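Cidamdale Community Health Forum
Board: Long-Term Conditions and Public Awareness
Topic: Diabetes screening at the Estby branch library

cidamdale_outreach
Posted 13th December
The outreach office invites comment on the proposed screening program at the Estby branch library. The pilot held in May recorded 114 attendees over two sessions. Funding has been requested for 500 test kits. Residents are asked to address location, hours and privacy in their replies.

estbyresident11
I support the proposal in general. My concern is privacy. In May the testing table stood beside the checkout desk, and results were read aloud. Persons who already feel judged about their weight will not attend under those conditions.

groltano_clinic_desk
The Groltano clinic shares this concern and has offered the use of two folding screens. We would also request that results be handed over in writing. A finger-stick reading does not establish a diagnosis, and the May leaflet did not state this clearly.

northbranch_reader
I must disagree with the choice of venue. A library is a place for quiet study. The clinic has a waiting room and trained staff, and the funds would be better spent on extending its evening hours.

cidamdale_outreach
The comment is noted. Many of those who came in May told us they had not visited a clinic in years. The office does not expect evening hours to reach the same residents.

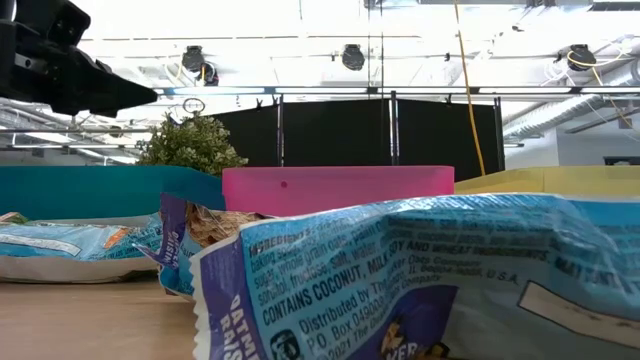 toledo_transfer
I worked on a similar program in Toledo before moving to this district. Attendance was good, but follow-up was poor. I would ask the office to state who will telephone residents with high readings, and within how many days.

northbranch_reader
I agree with the previous post on follow-up. My objection to the venue stands.

estbyresident11
Could the sessions be held in the meeting room upstairs? It has a door that closes and is served by the elevator.

cidamdale_outreach
The meeting room has been requested. Calls to residents would be made by the Groltano clinic, and the time limit is still under discussion. A revised draft will be posted to this board.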